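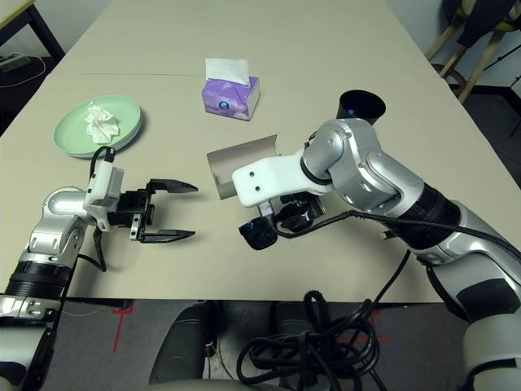 Two robotic arms over a table, the gripper on the left open.

To: Club Contacts list
From: League Office, Dumer Basketball League
Subject: Re: Visitors' locker room at Jallero - property and parking lot access

Dear club contacts,

The League Office has received several replies to the message from the Malabanan club, which is quoted below for those who joined the list after it was sent. We have now spoken with the home club at Jallero, with the operator of the arena and with the local police department. The following is the position as of Monday.

The police investigation into the theft from the visitors' locker room remains open. Clubs are asked not to discuss it with reporters or on their social media accounts. Any player who was in the building that evening and has not yet given a statement should do so through the club's own office. The League Office is not collecting statements and will not pass them on.

On the matter of keys, the arena operator has confirmed that the lock on the corridor door was changed in April and that two copies of the old key had not been returned at that time. The operator does not believe this has any bearing on the theft, as the old key no longer opens the door. The question of who was let through the corridor during the second half is a separate one, and it is with the police.

Until the end of the season, the following will apply at every arena in the league:

The visitors' locker room is to be locked from the moment the team leaves it for warm-ups. The home club will assign one staff member to the door, who will remain there until the visiting team has left the building. This person may not be given other duties during the game.

Visiting clubs will hand over jewelry, phones and wallets in a sealed bag before warm-ups. The bag is to be signed for by both clubs and kept in the home club's office safe. Where an arena has no safe, the home club must tell us by return message.

Corridor passes issued for earlier games are no longer valid. New passes will be mailed to each club and will carry the name of the holder. Family members and guests of players may wait in the lobby or in the stands, but they may not wait in the corridor.

The team bus is to be parked at the staff entrance and not in the public lot. We are aware that this is difficult at Dunura, where the loading area is shared with the ice rink, and we will write to that club separately.

With regard to the request for payment, league insurance covers equipment belonging to the clubs. It does not cover the personal property of players, and this was set out in the handbook sent to all clubs before the season. We regret that we cannot meet the claim of $2,798 submitted by the Malabanan club. Players may wish to check whether their own renter's or homeowner's policies apply to items taken away from home. The League Office can supply a letter confirming the time and place of the game on request.

The result of the game stands. No protest was lodged within the period allowed by the rules, and the delay to the start of the fourth quarter was recorded correctly by the table officials.

Questions about the new passes should be sent to the League Office and not to the whole list.

League Office
Dumer Basketball League

> To: Club Contacts list
> From: Club Office, Malabanan
> Subject: Visitors' locker room at Jallero - property and parking lot access
>
> Dear all,
>
> We wish to inform the other clubs that property belonging to our players was taken from the visitors' locker room at Jallero during our last road game there. The items include a watch, two chains and the cash from several wallets. A report was filed with the police the same night.
>
> Our staff found the door unlocked at the end of the third quarter. We had been told at our arrival that it would be kept locked.
>
> We also ask the league to look at parking. Our bus was placed at the far end of the public lot, in space 39, and our players had to walk through the crowd with their bags after the game. There was no security staff outside.
>
> We have sent the League Office a list of the missing items and ask that the players be repaid. We would be glad to hear whether other clubs have had similar trouble at this arena.
>
> Club Office, Malabanan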